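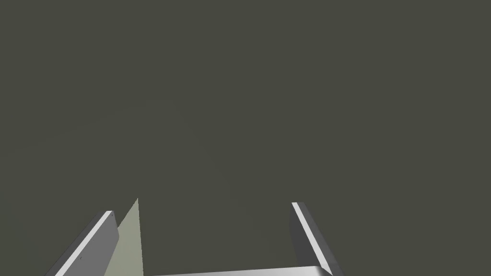
Getting Old Tape and Sticker Gunk Off Things

Somewhere in my house there is a shelf liner I put down in January. I know where it is because it will never leave. If you have also married a sticky product in haste, these may help.

Start with heat. A hair dryer on medium, held a hand's width away, softens most price stickers in under a minute. Pull slowly and low, almost flat against the surface. Yanking straight up gets you half a sticker and a bad mood.

Cooking oil works on glass and glazed dishes. Rub it in, go have lunch, come back and wipe. Do not try this on bare wood or unglazed clay unless you'd like a permanent portrait of the sticker.

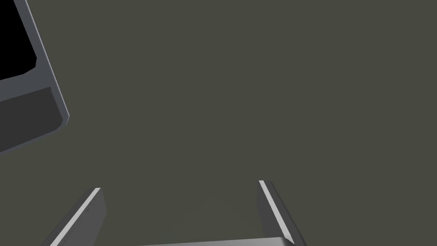 A plain dark surface, olive-gray and free of gunk.

For painted surfaces, warm water with a little dish soap and a lot of patience. My neighbor Adwoa Issahaku swears by a paste of baking soda and oil, and her jam jars do look better than mine. Test it inside a cupboard door first. Paint that was happy for ten years can come off on the rag like it had been waiting for an excuse.

Rubbing alcohol handles the gray film that tape leaves behind. Dab, wait, wipe, repeat. Keep it off varnish and shellac, and keep it away from the stove.

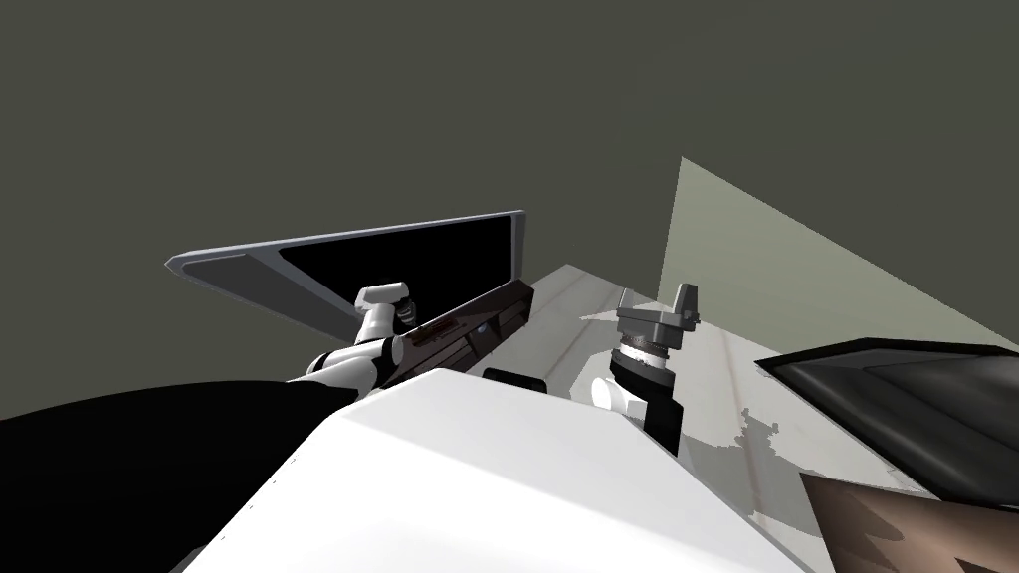 Scrapers, then. An expired store card is better than any tool I've paid for, and I have paid for several. I bought the Sturnik plastic set, lost two blades, and found them a year later doing duty as bookmarks. Metal blades are for glass only, held nearly flat, with the glass kept soapy the whole time.

Metal kitchenware is easy unless it's old and has a finish you like. Skip the steel wool and the vinegar there. Mild soap, a soft cloth, dry it right away, hang it back up. 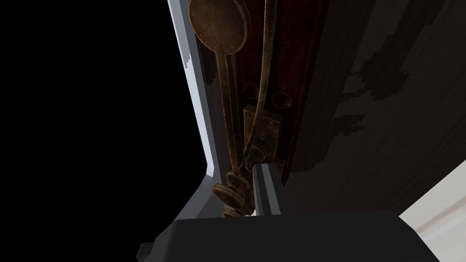 Two long hanging utensils with a brownish, bronze-colored finish. Soft cloth only.

If a label has been on longer than you've owned the thing, consider leaving it. I have a crock marked 756 and I've stopped asking why.

Rags with oil on them should be laid out flat to dry outdoors before they go in the trash. Wadded up in a corner they can heat up by themselves, especially with linseed oil.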